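How Do You Teach a Robot to Pick Up a Book?

September
By Kumudini Patwary

Think about the last time you picked up a book from a table. Did you have to think hard about it? Probably not. Your hand went out, your fingers went around the edge, and up it came, and by then you were already wondering what was for lunch. You are so good at picking things up that you hardly notice you are doing it.

A robot does not have that kind of luck. When it is brand new, it has no idea what a book is, or where the edge is, or how hard to squeeze. If you squeeze too hard, the cover bends. If you squeeze too softly, the book slides right out and lands on the floor (and on your foot, if you are standing where I was standing). So somebody has to teach it, and the people I visited for this story, at a research group called Kistano, have a way of teaching that I think you are going to like, since it is a bit like playing with a very fancy pair of kitchen tongs.

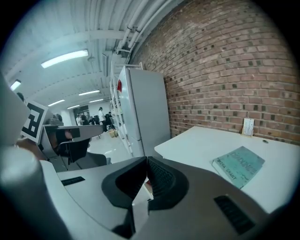 Kumudini Patwary
Writer, the Young Builders pages

The two black rubber wedges that nearly touch are the fingers. The one on the right has tiny ridges on the inside, and if you turn your own hand over and look very closely at your fingertips, you will find tiny ridges there too! Everything gray around them is the body of the gripper. A person holds the whole thing in one hand, and a camera on it looks out past the fingers, so it sees the table and the book and the brick wall all at once, bent into curves like the back of a spoon. There is a second gripper over on the left, with a hand behind it, and that one is carrying a square with a blocky black-and-white pattern.

Squares like that are called markers. You may have seen something similar on a ticket or a menu. A computer is very good at spotting the pattern, and when the square looks tilted or small, it can work out how far away the marker is and which way it is turned. For a computer trying to keep track of where everything is, that is a big help.

Now for the teaching part. Inès Royer, who runs the lessons, calls each one a "showing." You take hold of a gripper and do one small job, such as lifting a book and setting it down again, while the camera records. Then you do it again, and again, and then once more with the book turned a different way. No robot is needed for any of this. A robot arm can be fitted with the same kind of fingers later on, and a computer program studies all those showings to learn which way the fingers should move when the camera sees a certain thing.

How many showings does it take? The group wanted to know that too, so they tried an experiment. First they gave the program 193 showings of the book job, all done by one person, Florian Maillard, who is very neat and always starts from the left. Then they gave a fresh copy of the program the same number, but done by 7 different people, some quick, some slow, and one who kept dropping things.

Which do you think worked better? I guessed Florian's, and I was wrong. The robot that learned from him did well as long as the book was just where Florian liked it, but if you moved the book over to the corner, it got lost. The robot that learned from all 7 people was a little clumsier at the start and much better at finding a book in a funny spot. It had even learned to try again after a miss, from watching the person who dropped things.

The team has since gone up to 786 showings, with cups and spoons as well as books. Spoons are still giving them trouble. They lie so flat that the fingers bump the table first, and Inès thinks the robot may need to learn to slide a spoon to the edge before picking it up. Try it yourself with two fingers and a spoon and see what you do!

More from Young Builders
Why Do Robots Bump Into Glass Doors?
Tadeusz Walczak Builds a Boat That Steers Itself
The Sorting Machines of Dreltley
Make a Paper Gripper With String and Tape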